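茶水间要上机械臂?先把台面收拾明白
厨房与工作间小贴士
文/Mahsa Najafi 2019-11-16

我在Jalholm管了几年公共厨房。说是厨房,其实是给楼里各部门用的一间大茶水间,中间一张岛台,靠墙一排柜子,中午热闹得像菜市场。从4月起,行政那边一直在谈给岛台配一条机械臂的事,供应商叫Vilent,先给我们做仿真,看满意再谈安装。介绍会上的说法很动听:瓶子归位、台面清理都交给它,大家“专心做更有价值的工作”。我听完第一个念头是,那谁来收拾它周围?

下面这些贴士是我这几个月一条条记下来的,开会时吵过,自己在岛台上拿卷尺量过,也有几条是照着仿真画面想出来的。有些和机械臂没什么关系,没有机械臂的茶水间照样用得上。打算上设备的同行,建议先看完再签字。

一、先问清楚“归位”到底归到哪里

人收瓶子,看一眼就知道水放一堆、油醋放一堆。机器要的是位置。我问Vilent的人,水瓶要是摆在油醋那边怎么办,对方说“可以定义规则”。翻译过来就是:规则由你们写,写漏了也算你们的。

所以第一件事是分区。水瓶放一头,调料放另一头,中间留给水槽和进出水槽的手。分区别搞得太细,我们最早的方案分了七个区,贴在墙上没人看,包括写方案的我自己。后来砍成三个:喝的、调味的、吃的。吃的那个区就是水果碗,不许往里塞茶包和发票。 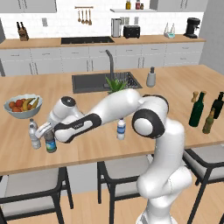
仿真画面:夹爪降到一只塑料瓶旁,水瓶和水果碗都在岛台这一侧。

注意机械臂伸过来要从多少东西上面经过。岛台上有瓶子、有水果、有水槽,还有一盆芦荟模样的植物,叶子尖尖地戳着。平时人绕一下就过去了,给机器规划路线时,每一样都是障碍。想留着绿植的话,找个靠墙的窗台。我知道有人会舍不得,我也舍不得。

二、瓶子别挤在一起

这一条给人用也成立。瓶子挨着瓶子,拿里面那只就容易碰倒外面那只,早上手里还端着咖啡的时候尤其如此。两只瓶子之间留出能伸进手指的空,夹爪同样需要这个空。

可是请想一想:如果得先由人把瓶子一只只摆开,机器才好夹,那省下来的是哪一步?我在会上问了,Golnar Hassanpour(行政部,她是支持方)回答说摆开只是“过渡期的要求”。过渡期多长,会议纪要里没写。我后来补写了一行:过渡期长度待定。纪要发出来时这行不见了。

实用做法:台面上不要囤水。按半天的量往外拿,其余的放在下面柜子里。这样即使挤,也挤不到哪里去。

三、换牌子之前说一声

采购的人喜欢追折扣,这个月一种水,下个月另一种水。瓶身有粗有细,有的带棱,有的光滑,盖子高矮也不同。人的手不在乎这些。夹爪在不在乎,要看参数怎么设,供应商嘴上说“基本都能适应”,你要的是一份写明瓶型的清单。

我们的办法很土:柜门内侧贴一张纸,写着目前用哪几种瓶子,谁换谁改。Decha Somboon负责采购,起初嫌麻烦,我说那以后夹坏一只瓶子就打电话给你,他当天就把纸填满了。

四、玻璃瓶和调料单独对待

酒瓶、油瓶、醋瓶,我主张一律不让机器碰,至少头一年不碰。理由写在申请里是安全,私下里还有一条,油瓶外面总是有油。谁家的油瓶外面没有油,请来信。

玻璃瓶收到岛台离走道远的那一头,底下垫一块可以拆洗的软垫。高瓶放后,矮瓶放前,伸手时袖子不会带倒高的。瓶口每晚擦一遍,用厨房纸蘸一点热水就够了,别用带香味的湿巾,第二天拌沙拉全是柠檬香精味。

研磨瓶不要放在水槽边上。盐受了潮会结块,拧不动,然后大家就把它敲得满台面都是。真结块了,拆开,把盐倒在盘子里晾着,罐子彻底干透再装回去。

五、凳子比你想的碍事

吧台凳平时推进台面底下,看着整齐。问题出在有人坐的时候。人坐下来,胳膊肘自然就搁到台面上,而机械臂也在这一侧干活。要么划出一段只给人坐,要么规定设备运行时不坐人。后一种办法等于告诉大家:中午请站着吃。

Afshin Ghaffari在仓储那边干过,那边早就有自动设备。他给我讲的经验是,线一画上去,退让的总是人。开始时说好设备午饭时间停机,后来改成“视情况停机”,再后来没人记得停过。我把这句话原样带到会上,得到的回应是仓储和厨房情况不同。可能吧。我还是要求把停机时段写进合同附件,一共13条附件,我的在最后一条。

如果你也在谈类似的事,把下面几项要下来,书面的:
停机按钮装在哪里,坐着的人够不够得到;
午间几点到几点不运行;
谁有权改这个时间,改之前通知谁;
出了洒漏,清理算谁的工时。

最后一项最容易被略过去。负责打扫的Kenza Bennani在这里上早班,按现在的安排,她的工时要减,理由是台面以后“自动清理”。可是擦台面、倒水槽滤网、刷沥水架、收拾冰箱里不知道谁的剩饭,哪一样是靠挪瓶子解决的?我让她把一周的活记下来,统共记了32项,其中跟瓶子归位有关的只有两项。这张单子我附在了给行政的回信后面。

顺便说,即使不上任何设备,这种单子也值得做一份。拿支笔挂在柜门上,做一样写一样,一个星期就够。很多茶水间的矛盾,根子在于大家不知道那些活是有人做的。

六、看演示时盯着桌子看

看供应商的仿真,人的眼睛会一直跟着机械臂走,又白又亮,动作也顺。请把注意力挪到台面上。干净得反常的木头台面,没有水渍,没有面包屑,没有人把湿漉漉的抹布团在龙头旁边。我们这里的台面什么时候这样过?

我的做法是列一张“脏清单”,请供应商照着再演一遍:瓶子倒着、瓶盖没拧、瓶子里剩半瓶水、标签泡得翘起来、旁边摊着一张报纸。Vilent收到以后回信说会纳入下一轮评估。信写得很客气,我等着。

还有一个笨办法,把仿真里的位置用美纹纸胶带贴到真的岛台上,标出底座在哪里,臂大概扫过哪一片。贴完请三四个同事照常做午饭,看他们多少次踩进去、伸进去。不用记数字,站在旁边看一顿饭就明白了。胶带第二天记得撕,留久了木头上会有胶印,真留下了就抹一点食用油,等几分钟再擦。

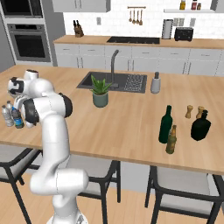

七、水槽和沥水架,照样得靠手

沥水架下面那层水垢,一周刷一次就不会厚。白醋兑热水,泡一刻钟,旧牙刷顺着槽刷。深色水槽显水痕,冲完用干布收一遍,养成习惯以后花不了半分钟。龙头根部那一圈容易积黑,用棉线来回拉几下,比什么清洁剂都管用。

洗手液别和洗碗液用同款瓶子。我们出过不止一次拿洗手液刷锅的事,锅倒是没坏,汤喝起来有点玫瑰味。

八、木台面怕水,也怕拖

浅色木台面好看,也娇气。湿瓶子不要直接搁过夜,底下会留圈。已经有圈了,先干布擦,再顺着木纹轻轻打一点点细砂纸,最后上食品级木蜡油。千万别横着打磨。

设备方面要问的是:夹爪放瓶子的时候,是提起来再落下,还是推过去?推的话,瓶底夹一粒砂糖就是一道划痕。我问过,得到的答案是“视任务而定”。那就请写明我们的任务是哪一种。重新打磨一遍台面,外面师傅报给我们的价是2,387,这笔钱从哪个部门出,眼下也没有着落。

九、试用期怎么算成功

这是我最想提醒同行的一条。供应商给的指标往往是“完成次数”,比如一个月挪了约400只瓶子。听上去不少。可是瓶子挪了多少次,跟茶水间好不好用,关系很远。要是规则写得蠢,它可以把同一只瓶子来回挪。

我建议在试用之前,先由用厨房的人写几句大白话当标准。我们这里收上来的有:中午接水不用等;早上进来台面能直接切水果;Kenza不用在设备旁边绕着拖地;坏了当天有人来,来的人知道怎么修。最后一句是Golnar写的,说明支持方心里也有数。

另外要写清楚,试用结束如果不满意,拆走时台面上的安装孔谁来补。

十、留一个人能说“停”

我不反对机器。洗碗机刚来那阵我是第一个叫好的,到现在还觉得它是这间屋子里最体面的同事。洗碗机把门一关,在自己肚子里干活,不占别人的地方,这一点机械臂做不到。它和人共用一张台子,台子就这么大。

所以不论装不装,指定一个每天真的在厨房里的人,让他有权按停,事后不需要写说明。不要指定部门主管,主管不在厨房。我们这边目前报的是Kenza,行政说要再研究一下她的岗位“是否适合承担这一职责”。研究结果出来,我会更新在这一页。

小补充
有读者问Arotitz的瓶架值不值得买。我们用了两排,瓶子插进去确实不倒,缺点是底部难洗,最好挑能拆开的那种。装在抽屉里比摆在台面上省地方,抽屉要先量净高,我第一次就买高了,退货的运费自己掏的。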